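18 October planning notes – equipment list for next year
Notebook entry, October 18, 2026

Started the shopping list properly this morning and got further than I expected. The budget round closes in December and I'd like our sheet to go in early for once, with real quotes against every line instead of the round guesses we sent last time. Most of the day went on hands, sleeves and cases, with a bit of furniture at the end.

The big question is still whether we buy a second pair of multi-fingered hands or put the money into spares for the pair we have. I came in this morning sure it should be the second pair. After going through the repair log I've swung round to spares, and I'm rather pleased about it, as it frees up enough to do several smaller things we keep putting off. Fingertips are what we get through. Then joint pins, then cables at the shoulder. Kirkisus will sell fingertips in packs of 30 and their price per tip drops a lot compared with buying singles, which is how we've been doing it (my fault, I never asked).

Household jobs are the work plan for the first half of the year, so whatever we buy has to suit them. Bin bags, bin lids, cushions, wiping down tables. Thin plastic is a lovely test for a hand, as the bag gives way wherever you squeeze it and there is hardly any weight to tell you if you still have hold of it.
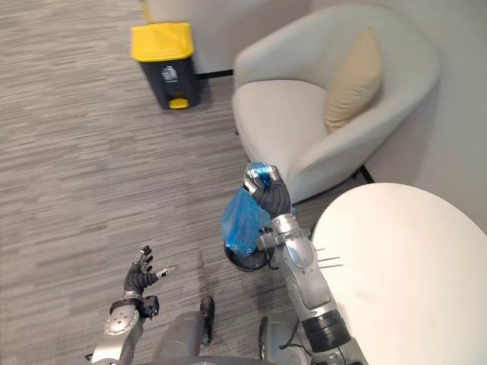 Which brings me to touch sensing. Dobos have a fingertip pad that would fit over the existing tips, and I've asked them for a loan set before we commit. If the loan comes through I want to try it on knotted bags first, then on cushions, then on something stiff like a pedal bin lid. Lead time is 5 weeks from order, so a yes by early December would still get us pads for the new year. I've put it on the sheet as "likely" and not "firm". To check with them: does the pad cable run inside the wrist or outside? Outside would be a nuisance under a sleeve.

Consumables are cheap and I've been generous. Bags in two thicknesses, cloths, a few lightweight bins with different lids. I'd like at least one swing lid, one pedal and one push-top so we aren't training ourselves on a single habit. The whole consumables line comes to less than one replacement wrist cover, so let's not argue over it!

Sleeves and gloves next. I had these down as a nice-to-have and I've moved them up to essential. Fabric over the joints keeps fluff and crumbs out, and it makes the arms much less likely to snag on soft furnishings. What I want from the next lot:
– a closer fit on the forearm, with less spare cloth to gather near the wrist
– fingertips left free
– a fastening that one person can undo
– black again is fine, though a paler set would show dirt sooner and tell us when to wash them

Fastulbridge do made-to-measure covers and answered my email within the hour, which I took as a good sign. They want a drawing of the arm with measurements at each joint. I'll do that tomorrow. Minimum order is 2 sets, and that's what we'd want anyway, one on and one in the wash.

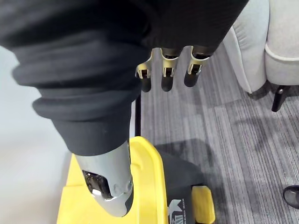 Cases and storage. I've looked at three sorts of hard case and the moulded plastic ones win easily on weight. Bright colours please, they're so much easier to find at the back of a van. The thing to settle is the inside: cut foam looks smart but locks us into today's kit, and pick-and-pluck foam falls to bits by the end of a year. Ikport offer movable dividers for the same money. My vote is dividers. Inside height needs to be 42 cm to take a hand with its wrist attached, and I've gone over that measurement twice as I got it wrong on the last order and we ended up with a very handsome box for extension leads.

Furniture. We could do with more variety in the room so that reaching and bending jobs aren't always the same reach and bend. A low sofa, a taller side table, one chair with hard arms. Second-hand for all of it. Carpet tiles in a different pattern would be good too – striped carpet is one kind of floor and I'd like the cameras to see several.

Where it stands tonight:
Spares (fingertips, pins, shoulder cables) – firm, quote in
Touch pads – likely, waiting on loan set
Sleeves and gloves – firm, drawing to do
Cases with dividers – firm, ask about delivery
Consumables – firm
Furniture and carpet – open, have a look round the second-hand places
Second pair of hands – moved to the year after, revisit if the spares don't last

Still to add: a line for calibration and one for shipping. If anyone has views on swing lids, write them in the margin.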